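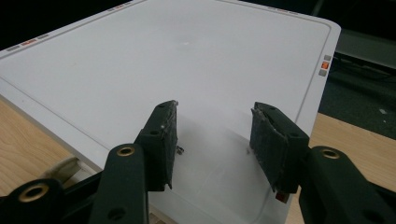

According to the reviewer from Stirnska, pad wear on a parallel gripper is a housekeeping matter and hardly deserves a section of its own. We are not convinced, and the maintenance log is why.

Print this page | E-mail this article
Reading time: 8 minutes

4.2 Upkeep of the gripper

Figure 3. Gripper with its fingers open over the white tray. The pad on the left finger is frayed at its top edge. Brass-coloured bushings sit in the black link arms.

The supplier's sheet for the Olline gripper gives one instruction for the finger pads: replace when worn. It does not say what worn means. At Broserau the pads were changed every 50 hours of use, a figure taken over from an earlier cell and, as far as we can tell, never tested. At Vuorinen they were changed when an operator thought they looked bad. Neither rule predicted dropped parts very well.

We logged 88 drops of small metal parts over the trial. Only 9 came in the last shift before a pad change, where the usual account would put most of them. A frayed top edge like the one in Figure 3 looks alarming, but the grip on small parts depends on how the two pads meet, and a pad can be ragged at the tip and still close squarely. We would not read the state of a joint from a photograph either. Play in the bushings has to be felt by hand, with the drive off and the fingers half open.

Our present routine is plain. Brush the pads, check the screws in the finger housings, rock each link sideways, then close the fingers on a strip of paper and pull. If the paper slides out on one side only, the links are looked at before any pad is changed. Whether this saves money is still open. The Vuorinen figures suggest it does, but they cover a single gripper between March and May, and the same people did the work and kept the log.

This site uses cookies to remember your reading settings. Accept | Manage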